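The Leftovers Cabinet
Why so many of us can't finish a course of medicine, or throw out what's left

By Ruth Valderrama

Everyone has one. A drawer, a shoebox, the shelf over the sink. Ours was a cookie tin, and when my mother moved out of the house on Sachdeva Street I got the job of going through it. Cough syrup from a winter I barely remember. Eye drops, opened. A strip of antibiotics with two tablets left in it, because of course there were two left. There are always two left.

I put the tin on the passenger seat and drove it to Girish Thakur, who has run the pharmacy at the bottom of the hill for 35 years. He didn't even look surprised. He tipped it out on a tray and started sorting.

"Bin, bin, bin," he said. "This one's older than my delivery guy."

Why we keep it

Money, first. Medicine costs what it costs and throwing out half a bottle feels like throwing out half a dinner. Then there's the hassle of getting more. If a doctor's visit means a morning off work and a bus each way, a half-used bottle starts to look like insurance.

And then something harder to name. Kiran Bajpai teaches a night class on caring for older relatives in Pillano, mostly daughters, a few sons, one very quiet grandson when I sat in. She asks everybody to bring a list of what's in the house. Not just the prescriptions, all of it. The first week people bring a list of five or six things. By the second week they've looked behind the cereal.

"They're embarassed," she told me on the phone. "I tell them mine was worse. My husband's stomach pills were in there four years after he stopped taking them. I dusted round them."

She had a student whose father kept every empty bottle too, rinsed and lined up by height on the windowsill. He used them for screws. Fine, until a visitor goes looking for an aspirin in the dark.

The label problem

Pick up anything in your cabinet and try reading the small type without your glasses. Or with them. The date is stamped on the crimp of a tube, or on a box that went into the trash the day you got home. Liquids are the worst for this. The label gets sticky, the ink smears, and soon you have a brown bottle of something.

Yogesh Nishad designs labels, or did, for a small packaging firm in Drutiretti. He left last year and is happy to complain. Everyone wants a piece of the label, he says. Legal wants the warnings, marketing wants the name big, the factory wants a blank patch for the stamp. What's left over goes to the directions. He once fought for a larger dose line and got it, by one point size. He still sounds proud of that point.

His own fix at home is a marker pen on a string inside the cabinet door. When something gets opened, the date goes on the cap. Month and year, big numbers. His kids do it to the ketchup now.
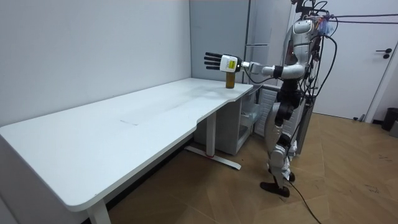 What to do with the tin

Start with a table and good light. Take everything out, including the stuff you're sure of. I was sure of the eye drops.

Anything past its date, anything you can't name, anything that's changed color or smells off goes in one pile. Prescriptions for someone who no longer takes them, same pile. Don't pour it down the sink. Ask your pharmacy if they take returns; plenty do, and if yours doesn't they'll usually know who does. Scratch your name off the bottles first.

What remains should fit in one box. Not the bathroom, by the way. Steam. A bedroom closet is better, high shelf if there are children around, and a lid that takes some effort.

Then the awkward part, which is asking about the ones you didn't finish. Santosh Kushwaha, a family doctor in Vunen for 17 years, wishes more of his patients would just say it. He sees people who stopped a tablet because it made them dizzy, then kept picking up the refill so as not to hurt his feelings. One man had 30 boxes under the bed.

"I'm not going to be offended," Kushwaha says. "I'd of changed it in five minutes. Tell me it made you feel lousy. That's useful to me."

He asks now, every visit, in the same flat voice he uses for blood pressure. What are you taking, what did you quit, what's in the drawer. People laugh at the drawer. Then they tell him.

Back at the counter

Girish gave me the tin back with four things in it. Band-Aids, a thermometer, some antacids, a tube of cream good through next winter. The rest went in a gray tub behind him, and he wouldn't take anything for the trouble so I bought cough drops I didn't need.

My mother wanted to know where her syrup was. I said it was gone. She said there was nothing wrong with it, and was the tin coming back, because she had buttons to put in it.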